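Workshop Wiki > Projects > Grippers and hand tools > Dredia

Dredia is a hand-held two-finger gripper built at home and in a shared workshop in Plornham. It was designed by Benedikt Camenzind and Annelies Hollenstein, who began work on it one October and used it first at Camenzind's kitchen table. The tool has no motor. The person holding it opens and closes the fingers by squeezing, and the movements are recorded so that they can later be played back on a small robot arm. The arm, called Skisuvari, is a separate project by Kilian Kuster and has its own article.

Background

Camenzind had built two motor-driven grippers before Dredia. Both worked on foam blocks and tennis balls, and both were poor at thin objects. The second one could pick up a pencil from a bare bench but tended to roll it away before the fingers met. He concluded that he did not know how a person would do the same job with only two stiff fingers, and that it would be cheaper to find out by hand than to keep changing the motor settings.

Hollenstein had a lathe and a drill press at the Plornham workshop and agreed to make the pivots. The two of them settled on a tool that could be held in either hand, so that a pair could be used together. Piret Venckus, another member, wrote the program that stores the recordings.

Construction

The fingers are made of jointed links, so that the tip turns slightly as it closes. Early links were cut from sheet plastic with a fretsaw. These flexed too much, and the later ones are printed with the layers running along the length of the link. A printed link takes 4 hours on the workshop machine. Links split at the screw holes if the screws are driven in too hard, and the build notes ask for them to be tightened by hand only.

The tips carry soft pads. Several materials were tried, including bicycle inner tube, the backing from a mouse mat and a cast rubber sold by Hofstetter, a local supplier of moulding goods. Inner tube gripped well when new but picked up dust and had to be wiped after every few attempts. The mouse mat backing came unstuck. Cast rubber was kept. It takes 20 hours to cure in a cold room, and the builders usually leave it overnight and through the next morning.

The pads are set at an angle and not flat to each other. With flat pads, the lower edges met last and a thin stick could slip out below them. Angling the pads inward brings the tips together first. The drawback is a weaker hold on wide objects such as mugs, where only part of the pad touches. Hollenstein made a set of flatter pads for this purpose, which are swapped in with one screw.

Closing force comes from the hand alone, through a trigger and a return spring. The first spring was taken from a clothes peg and was too strong for long sessions. Its replacement is a weak spring of the sort used in ballpoint pens, doubled up.

Use on household objects

Most of the trials have taken place in kitchens. The builders chose this setting because the objects are cheap, hard to break and already to hand, and because a kitchen table is a better match for ordinary use than a clean workbench. The standard tasks are folding a cloth, moving cups, and picking up long thin items and putting them in an upright holder.
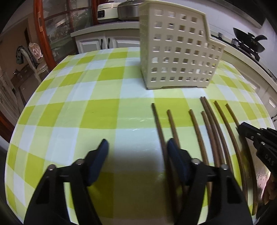

The last of these is regarded as the hardest. A chopstick lying on a table leaves very little room underneath, and the pads have to come down on both sides of it without pushing it along. Two sticks lying close together are harder still, as one pad has to go between them. Users soon find that it is easier to nudge the sticks apart first, or to start from the outside of the row and work inwards.

A smooth tablecloth changes the task again. On bare wood the pads can be pressed down quite firmly before closing. On a plastic-coated cloth the same pressure drags the surface, and anything lying on it moves too. Kuster noted that people who had practised on the bench took 10 minutes or so to lose the habit of pressing down. The build notes now suggest learning on a cloth from the start.

Putting a stick into a holder needs a change of angle. The stick is lifted more or less level and then has to be turned upright. With one gripper this is done by twisting the wrist, and the stick often swings in the pads as its heavier end drops. With two grippers, one can hold while the other steadies or takes over. Passing from one gripper to the other is slower but drops fewer sticks. Holders with an open top give the least trouble. Narrow compartments catch the tip on the rim.

Playback on the arm

Recordings made by hand do not transfer straight to Skisuvari. The arm has a shorter reach than a person and cannot copy a quick wrist twist. Venckus's program slows such movements down and marks any part which the arm could not reach, so that it can be recorded again from a different standing position. In the first full trial, 17 recordings were kept for playback and the remainder were set aside, mostly for this reason.

Kuster has argued that the arm should be rebuilt with a longer forearm. Camenzind prefers to move the table. At the time of writing the table is moved.

Known faults

The pivots loosen with use and have to be checked before each session. A loose pivot shows as a slight sideways wobble at the fingertip, which matters little with a cup and a great deal with a chopstick. Thread lock was tried on the screws but crept into the joints and made them stiff.

The pads harden in cold weather. Elfriede Wyss, who has used the tool more than anyone apart from the builders, keeps hers in a coat pocket before a winter session. She also asked for a smaller handle, and a version with a narrower grip and a shorter trigger was made for her. It has since become the usual one, including for people with large hands.

Wide-angle views of the tool at work can make straight objects seem bent towards the edges. The program corrects for this, but the correction has to be set again whenever the camera mount is taken off - a step that is easily missed.

See also: Skisuvari (arm); Finger pads, casting; Return springs

Filed under: Home-built tools | Grippers | Plornham workshop projects | Articles needing a parts list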